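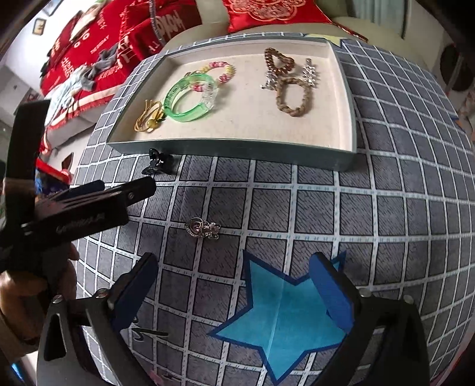 Jewelry, tray and grippers at the Graltthorpe club.

Home | Clubs | Schools | Archive

By Muireann Rafferty
November

Nuala Noonan would like it known that she signed up for combat robots. "I had a name picked out and everything," she says. What the Graltthorpe student robotics club gave her was bracelets.

The project is sorting small accessories with hand-held grippers, and Noonan, in her second year, has opinions about all of it. Hair claws are "fine if you're humble." Bangles she won't discuss before lunch.

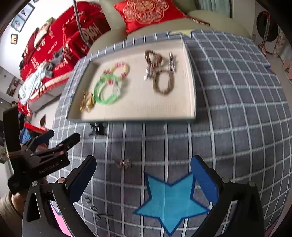

The club meets for 2 hours, and she puts the good part at around 5 minutes. Her teammate Ataberk Duman disputes this. "She talks through the good part," he says.

Do they argue over technique? "Constantly," says Duman. "I go slow. Nuala goes like she's late for a bus."

"I usually am," says Noonan.

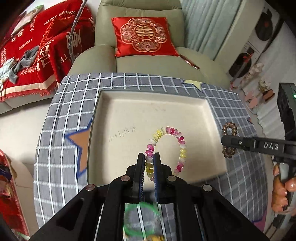 What Comes Next

A showing for parents in Iltville. Noonan's mother has asked whether there will be fighting.

"I said maybe, if Ataberk keeps correcting my grip."

Recent
Foley bridge contest: 8 teams, one bridge left
Chess club wants its clocks back
Aisling Sheehan on teaching welding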